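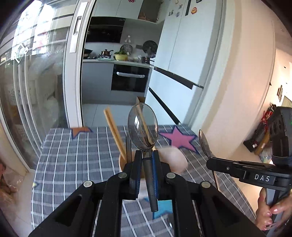
We finished the second round of cutlery demonstrations on Monday, so I can write up what changed between the two rounds and what it did to the results.

The task is dull on purpose. A spoon goes from the table into a round holder, or comes out of it, using two hand-held grippers worn down to the same parallel fingers the arms have. Round one was recorded entirely in the lab at Drekside, on a bare grey bench. The policy trained on it did well on that bench and badly everywhere else. In Graça Loureiro's kitchen it closed on air in front of the handle about as often as it closed on the handle.

For round two we kept the model and the training settings exactly as they were and only moved the recording into homes. We used 6 kitchens and ended up with 3,523 demonstrations after throwing out the ones where tracking dropped. Patterned tablecloths stayed on. Whatever was on the worktop stayed there too. I asked people to leave the oven, the pans and the fridge magnets alone, and mostly they did.

Tested in a kitchen that was in neither round, the new policy got the spoon into the holder in 90 per cent of trials. Most of the failures were the spoon turning in the fingers after a good grasp. The bowl is heavier than the handle end and a light grip lets it swing. Oluf Mogensen thinks we should record grip force and let the policy learn from it. I would rather try thicker pads first, as they are cheap and I can fit them in 15 minutes.

Two things I would not read too much into. We have no run with the same number of demonstrations all taken in one kitchen, so I can't separate variety from quantity yet. And shiny metal spoons are the only ones we tested. Reflections in the bowl change with every room, and I expected that to hurt more than it did, but plastic or wood may behave differently.

The single-kitchen run is next. The Juntunen arm is booked for it in August, and I'll post the numbers when they're in.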